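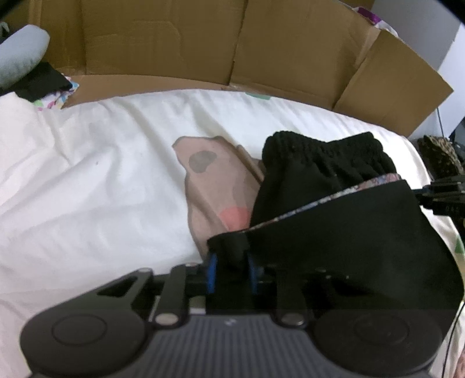

January 11, 2007

Black over indigo, second round. Good day! Came in to find the vat awake, coppery skin on top, yellow-green underneath, and that slightly barnyard smell that means it wants to work. Fed it a spoonful of madder and bran last night and left the blanket on. pH paper a shade over 9. Left it alone after that and did the scouring first.

Cloth for this round: the Clurka cotton twill and the Lévesque linen, cut from the same ends as the December pieces so we can lay them next to each other. Scoured both with soda ash, an hour at a simmer. The linen gave up a startling amount of brown, like strong tea, so I dumped it and did a second pot. Do this every time with Lévesque, it's on the card now. The Clurka water was hardly tinted.

Weighed the dry linen after scouring: 334 grams. All the tannin and iron numbers below go off that weight.

Dips. Three short ones, 5 minutes each, with a good long airing between. I used to do one heroic dip and then wonder where my blue went in the wash. The short ones build so much better, and you get to watch it turn three times, which I will never get tired of. Comes up the green of a new leaf and by the time it's on the line the folds are the only green left. Rinsed, vinegar rinse, rinsed again, dried by the heater.

Then the gall bath. Ground oak gall from Nasumard, the new sack, finer than the old one and it clumps, so paste it with warm water first and sieve it through the old curtain. 11 percent of weight of goods. Kept it hot but below a simmer for an hour, then let the cloth sit in it while I had lunch and answered the phone. Blue went to a dull slate, which looked like a step backward and isn't.

Iron. This was the part I wanted to change. Last time I put in all the ferrous sulfate in one go and got the rusty blotches along the selvage, and the linen felt harsh afterward. Mariama said to split it in two and keep the cloth moving the entire time, and to dissolve every last crystal in a jar before it goes near the pot. So: half at the start, half after 30 minutes, stirring throughout (my shoulder knows about it). 2 percent total, down from 4.

Result is the best black we've had in here. On the linen it is a real blue-black, deep as a crow, with no brown showing when I hold it up to the window. No blotches that I can find. The twill is a bit behind, more of a very dark navy, and I think it simply took up less gall. Soft hand on both!

Rub test with a damp white rag: linen left a faint gray smudge, twill left a blue one. Some of that is loose indigo and should go in a proper hot wash with the Sastska soap. Will do that tomorrow and rub again before writing it up as anything to be proud of.

Things to try:
Walnut hull under the iron for the twill, in place of half the gall.
A fourth dip on the twill only.
Gall first, indigo second. Mariama Sowah's old notes have this order for wool and she swears the black is warmer. Would love to see it on linen. Ask her what she did about the vat going murky.
Strips taped in the south window, half covered, and leave them till March.

Vat: pH had slid by the end of the afternoon, added a little lime, stirred slowly, blanket back on. Please don't use it tomorrow morning, it's tired. If the skin is back by the afternoon, go ahead with the small samples only.

Iron pot is the dented one with the red tape on the handle. It stays the iron pot. I found it on the shelf with the weld pots, and one trace of iron in there and we can say goodbye to yellow for a week. Same for the spoon.

We're low on soda ash and nearly out of pH paper. Nasumard order goes in with the next batch of madder, add to the list by the door if you need anything.

Swatches pinned on the next page, December on the left, today's on the right. Look at them by daylight, the tubes make everything look green.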